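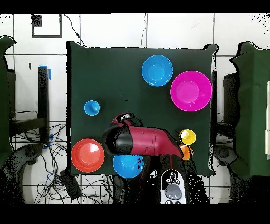 Criterios para la elección de vajilla en comedores de uso colectivo

La vajilla de un comedor compartido suele adquirirse con prisa y sustituirse con frecuencia. En esta bitácora se han tratado ya la iluminación y el ruido de las salas; corresponde ahora ocuparse de los platos, los cuencos y los vasos, asunto que recibe menos atención de la que merece en los presupuestos anuales.

El plástico de colores vivos conserva una presencia notable en escuelas y centros de día. Su ligereza facilita el traslado y reduce las roturas. Presenta, sin embargo, inconvenientes conocidos: se raya con el uso, retiene olores y pierde brillo tras un número elevado de lavados. La loza ofrece mejor conservación del calor, aunque exige carros adecuados y personal suficiente.

En el comedor de Jibrin, que atiende a 114 comensales en 2 turnos, se mantuvo durante años un sistema mixto: loza para los platos principales y plástico para vasos y postres. La experiencia resultó razonable. La reposición de febrero afectó a 42 piezas, en su mayoría vasos, y se resolvió con existencias del almacén.

Sobre el color

Conviene que el plato contraste con la mesa y con el alimento. Un puré claro servido en un recipiente blanco se distingue mal, y esta dificultad aumenta en personas con visión reducida. Quien suscribe prefiere un tono único por tipo de pieza — cuencos de un color, vasos de otro —, criterio que agiliza además la recogida.

Sobre el apilado

Antes de formalizar un pedido debe solicitarse una muestra y comprobarse su estabilidad en la estantería. Los catálogos de Galtance y Trornura indican la altura de cada pieza, pero omiten la altura de la pila, dato imprescindible cuando el armario es bajo. Zakton la facilita previa petición.

Para un fondo de 800 piezas se recomienda llevar un registro sencillo de altas y bajas, revisado al cierre de cada trimestre. Las piezas agrietadas deben retirarse el mismo día en que se detectan.

Queda pendiente para una próxima entrada la cuestión de los cubiertos.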